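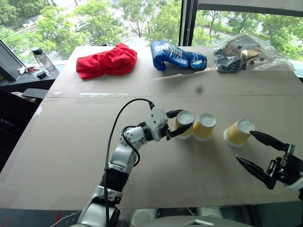 Grabar demostraciones con dos brazos: ¿cuándo hay que abrir la pinza?

ogola_v
Mensajes: 41

Buenas a todos. Estoy haciendo demostraciones por control remoto para una tarea de apilar vasos y tengo una duda sobre el momento de cerrar la pinza. Llevamos desde octubre con el sistema de mando de Sekodier, dos palancas y dos pedales, y ya tenemos unas 3000 grabaciones. La tarea es sencilla de decir: tres vasos de papel amarillos, boca abajo sobre el cartón, y hay que ponerlos uno encima de otro. La pinza izquierda debe bajar abierta alrededor del vaso y la derecha espera cerca del suyo. Dos de los vasos quedan bastante juntos y ahí es donde yo siempre tengo el problema, porque el dedo que entra por el medio empuja al vecino. Mi costumbre es abrir la pinza al máximo desde arriba y bajar así. Mi compañero abre solamente lo necesario. Hemos mezclado las grabaciones de los dos y el modelo duda mucho antes de agarrar. ¿Cuál de las dos maneras es la correcta? Perdonen mi español, lo escribo despacio pero todavía con errores.
Victor Ogola

marisma
Mensajes: 612

Hola, Victor. Se te entiende perfectamente. Para mí el fallo está en mezclar. Elige una manera y que los dos operadores la sigan. Nosotros perdimos un mes por lo mismo con unas cajas: uno las cogía por el lado corto y otro por el largo, y la política aprendió un punto intermedio que no servía para nada.

tornillo_sin_fin
Mensajes: 188

No estoy de acuerdo con marisma. Si todas las demostraciones son iguales, el robot solo sabe hacer la tarea cuando todo está en su sitio. Mueves un vaso dos dedos y se acabó. Yo quiero variedad, también en la apertura.

marisma
Mensajes: 612

Variedad en la posición de los vasos, sí, toda la que quieras. Variedad en la estrategia, no. Son cosas distintas.

tornillo_sin_fin
Mensajes: 188

Depende del modelo. Con los que predicen trayectorias completas puedes tener varias estrategias y no las promedia. ¿Qué estáis entrenando, Victor?

ogola_v
Mensajes: 41

Gracias por las respuestas. Entrenamos una red bastante simple, un paso cada vez, que viene con el paquete Ivden. Entonces supongo que sí hace el promedio. Otra pregunta: en mis grabaciones, antes de cerrar, yo me detengo un momento para mirar si los dedos están a los dos lados. ¿Esta pausa también la aprende?

marisma
Mensajes: 612

La aprende, y luego se queda parado encima del vaso como si pensara. Recorta las pausas largas o practica hasta que no te hagan falta.

kilometro8
Mensajes: 77

Me meto solo para el tema del vaso pegado al otro. Prueba a girar la muñeca antes de bajar, de modo que ningún dedo tenga que pasar por el hueco estrecho. Con vasos de papel, además, cierra poco. El papel cede y, si el primero se deforma, el siguiente ya no encaja encima.

ogola_v
Mensajes: 41

Lo de girar la muñeca lo he probado hoy a las ocho de la mañana, antes de que llegaran los demás. Es más cómodo de lo que yo esperaba, aunque con la palanca izquierda el giro me cuesta, tengo que soltar y volver a coger el mando a medio camino. Vamos a separar las grabaciones por operador: de las mías quedan 2000 y de las de mi compañero el resto. Entreno primero con las mías.

tornillo_sin_fin
Mensajes: 188

Entrena también una con las suyas, por favor, y pones las dos aquí. Sigo pensando que abrir al máximo es mala costumbre cuando hay objetos cerca.

ogola_v
Mensajes: 41

De acuerdo, haré las dos. Mi compañero piensa igual que usted y está muy contento de leerlo. ¿Alguien sabe si en Sekodier se puede limitar la apertura desde el pedal, o hay que cambiarlo en el fichero de configuración?

kilometro8
Mensajes: 77

En el fichero. El pedal solo va de abierto a cerrado según los límites que le pongas ahí. Guarda una copia del original antes de tocarlo.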